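The smell comes first. You open the hall closet in September, after a summer of slides and sandals going in wet and coming out worse, and the closet answers back. Most of the advice I've read for this involves buying something. Mine involves dish soap and a bit of patience, and the soap you already own.

## Rubber and foam sandals

Take them outside, or at least to a sink you don't feel sentimental about. Knock the soles together over the trash to get the grit out of the tread. Then a squirt of dish soap, warm water, and an old toothbrush that you will *mark clearly with tape*. I didn't mark mine once. We don't discuss it.

- Scrub the footbed first. The fine texture that keeps your foot from sliding is also where the gray film lives.
- Go under the strap with a rag wrapped around one finger.
- Do the sole last, so you aren't putting sidewalk back onto the part your foot touches.
- Rinse until the water runs clear, then rinse again.

For a smell that survives the soap, make a paste of baking soda and water, spread it on the footbed, and go have lunch. Rinse it off afterward. Vinegar works too, though your sandals will smell like a salad for the rest of the day.

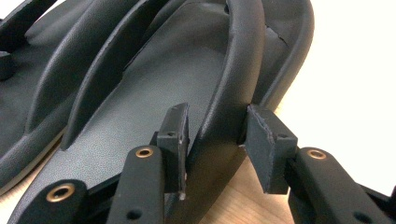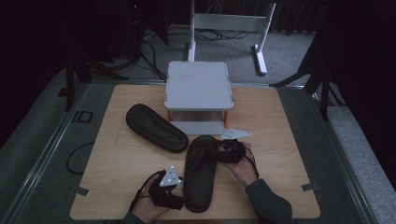
Drying is where people get impatient. Keep rubber away from the radiator, the oven, the car dashboard in full sun, and the dryer. My neighbor Haris Kelmendi put a pair through the dryer on low and got back something that would fit a child of nine, one foot only. Prop them on their sides in the shade overnight and leave them alone.

## Canvas shoes

Take out the laces and the insoles and wash those separately in a bowl. The shoes can go in the machine on cold, inside an old pillowcase, with a couple of towels for company. Without the towels it sounds like somebody falling down the stairs for forty minutes. Skip the fabric softener. Stuff them with plain white paper when they come out, and change the paper before bed.

Newspaper also works if you don't mind tomorrow's weather printed on the inside of your sneakers.

## Leather

Brush, damp cloth, dry, then a small amount of conditioner. Small. I bought a tin of Bassi balm that holds enough for a cavalry regiment, and I've been using it for years without seeing the bottom. Try it on the tongue first, where a dark patch won't matter.

## The closet itself

Empty it. All of it, including the single ice skate. Wipe the floor with a weak vinegar solution and leave the door open until the boards are completely dry. A shallow dish of baking soda at the back does more than any scented thing shaped like a pine tree. Change it every couple of months, or when you finally kick it over.

Racks help, if they have slats so the air can get underneath. Ours is a Trurkex with 12 pegs, and it shares a house with a good many more shoes than that. The rest live in a heap by the door, where they get excellent ventilation and I trip on them around 6 in the morning.

Put cedar blocks in with the winter boots. When they stop smelling of anything, run a little sandpaper over them and they'll wake up again.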